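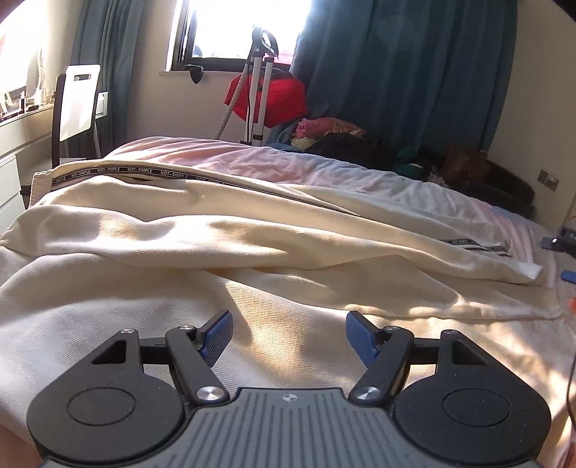
*Fig. 1. Cream-colored garment laid out on a bed.*

## Unit 4: Caring for Cloth at Home

Welcome back, everyone, and thank you for the lovely pile of care labels you brought in last time (I have kept the funniest ones for the board). Today we're talking about fibers and water, and I promise we'll get to moths before the break, which I know is what half of you signed up for.

**Protein fibers.** Wool and silk come from animals, and they behave a good deal like your own hair. They dislike heat, they dislike strong alkali, and wool in particular hates being rubbed about when it's wet — the scales on the fiber catch on one another and the whole thing felts. Cool water, a mild soap, and a patient hand will see you through most washes.

**Plant fibers.** Cotton and linen are tougher and are stronger wet than dry, so you can be a bit braver with them. They do crease, though, and linen creases if you so much as look at it.

**Drying.** Knits go flat on a towel, please, and never on a hanger. Woven shirts can hang. Ease the seams straight with your fingers while the cloth is still damp and you'll save yourself a lot of ironing later on.

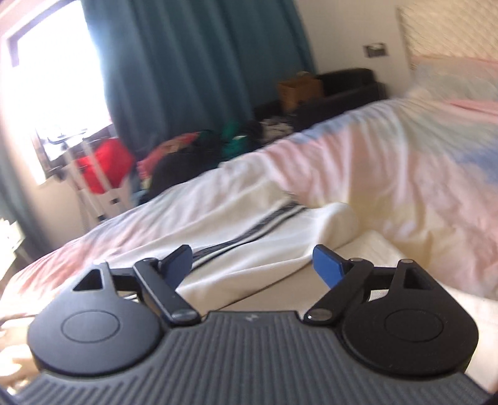 *Fig. 2. Same place as Fig. 1.*

**Moths, as promised.** It's the larvae that do the eating, and they go for wool, silk, fur and feathers, especially where there's a little sweat or food left behind. So wash first, store second! Cedar smells wonderful but I wouldn't lean on it alone. A sealed bag is better, and a good shake and brush in August does wonders.

**For next time**

- Read the Bellamy handout, page 51, on stain types.
- Bring one knitted item you don't mind getting wet.
- The Grondura swatch books are on the back shelf. Do borrow one, but sign it out — we were two short at the end of last term and I'm still hunting for them.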